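Trornik Table Service
Vemdale
Posted in: Part-time, Hospitality, Events
Table setter and glassware helper, 16 hours a week, starting in May

Hi there! I run Trornik, a small tableware rental business in Vemdale, and I need another pair of hands before the wedding rush gets going. We send out plates, trays, cloths and an awful lot of drinking glasses to parties, showers, church lunches and the occasional backyard wedding where everybody has forgotten that people will want something to drink out of. Then it all comes home again and we start over.

The job is mostly glasses. I want to say that right at the top, so you can stop reading now if the idea makes your palms sweat. We have 939 pieces of colored and clear glass on the shelves, and I bought nearly all of it myself at estate sales and closing-down sales, which means very little of it matches. People rent from us for that reason. They want a table that looks like somebody's favorite aunt laid it, with a pink one next to a green one next to a gray one, and it has to look relaxed without looking like a garage sale (harder than it sounds, and I still get it wrong some weeks).

So a normal shift goes something like this. You come in at 9 in the morning, look at the order sheet, and pull the colors the customer picked. You check every rim with a fingertip and wipe off the fingerprints with a dry checkered cloth. Then you lay out one sample setting on a patterned cloth so we can see how the colors sit together, move things around until we both like it, and load the rest onto trays to be boxed. In the afternoon it runs the other way, with returns coming in, everything getting washed, and me muttering about lipstick.

Color is the part I love best, and I'd love for you to have opinions about it. A flowery cloth can take a lot more than you'd think. I like a salmon-pink tray with amber, lavender and yellow-green near one end and then a couple of darker smoky tumblers down in front to calm it all down. A red rim is good for waking up the clear ones! Tell me if you disagree, I mean it. 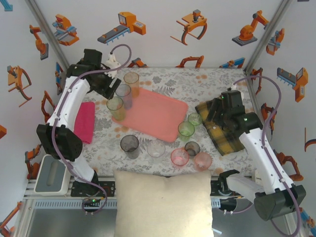 Sabbagh, on the returns bench, wants it added that the clear tumblers are the ones to watch, because they vanish on a pale print and your elbow finds them before your eyes do, and that anyone new should set the colored glasses first and the clear ones last. Fair enough. I do it the other way around and I've broken more than my share.

What I'm hoping you'll bring:

Steady hands and a bit of patience. You don't need restaurant experience, though it won't hurt.

Okay with standing for a few hours, and with lifting a packed box up to your waist. If lifting is a problem, tell me and we'll talk, there's plenty to do at the table.

An eye for what goes with what. If you rearrange the cups in other people's cabinets, you're my kind of person.

Willing to fold. The cloths have to go back in thirds, pattern out, and I'm fussy about it.

Breakages happen and they don't come out of your pay. Just put the pieces in the metal bin and mark it on the clipboard so I can order or hunt down another one.

The shop is at 462 Erner Street, in back of the tile place. Parking is free on the side street but the good spots go early. The bus stops at the corner. Pay is hourly, every other week, and I'll give you the rate on the phone before you come in so neither of us wastes a morning. Hours are mostly mornings with some late afternoons in wedding season, and I try to get the schedule up two weeks ahead. You'll get a proper lunch break, plus first pick of whatever chipped odds and ends I'm retiring from the shelves. My own kitchen is full of them.

To apply, send me a short note. A resume is fine but I care more about the note. Tell me which days you can't work, whether you've ever handled breakables for money, and what you'd put on a table for six if you had only tumblers and one tray to work with. There's no right answer to that last one, I just like reading them. I'll ask a few people to come by for a paid trial hour, and you should wear closed shoes and tie back long sleeves for it.

Email or drop the note through the mail slot, marked Table Setter.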